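## 4.2 Greifer über Holzfläche – Regeln vor dem Start

Gilt für Simulation und echte Zelle, Stand April.
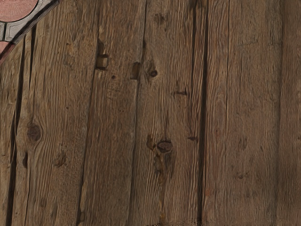
*Abb. 3: Greifer über Bohlenfläche, Simulation. Keine Objekte abgelegt.*

1. Szene laden, Profil „Skultow“. Nicht „Drisov“ – das hat andere Grenzwerte.
2. Greifer in Warteposition am Bildrand fahren. Arbeitsfläche muss zum größten Teil sichtbar bleiben.
3. Referenzbild ohne Objekte speichern. Erst dann Objekte einsetzen.
4. Geschwindigkeit auf 30 % begrenzen. Gilt auch in der Simulation, sonst passen die Läufe später nicht zusammen.
5. Höhenlimit setzen: Finger nie tiefer als 3 mm über Holz.
6. Probelauf ohne Last. Not-Halt einmal auslösen, Quittierung prüfen, Ergebniss ins Protokoll.

**Hinweis:** Äste, Risse und Fugen werden von der Objekterkennung gern als Teile gemeldet. Dunkle Astlöcher besonders. Fehltreffer im Referenzbild maskieren, Schwelle nicht hochdrehen. Bei mehr als 39 Masken Textur wechseln und bei Schritt 3 neu anfangen.

**Hinweis:** Fugen nie als Anschlag oder Bezugskante nehmen. Laufen teils schräg.

**VORSICHT:** Echte Zelle – Schutztür zu, Schlüssel abgezogen, niemand im Schwenkbereich. Freigabe aus der Simulation ersetzt die Freigabe an der Zelle nicht!

Fehlercode 71 = Höhenlimit fehlt. Zurück zu Schritt 5, nicht wegklicken.

Abweichungen nur schriftlich, Freigabe durch Narendra Shakya. Profil „Erden“ siehe nächster Abschntt.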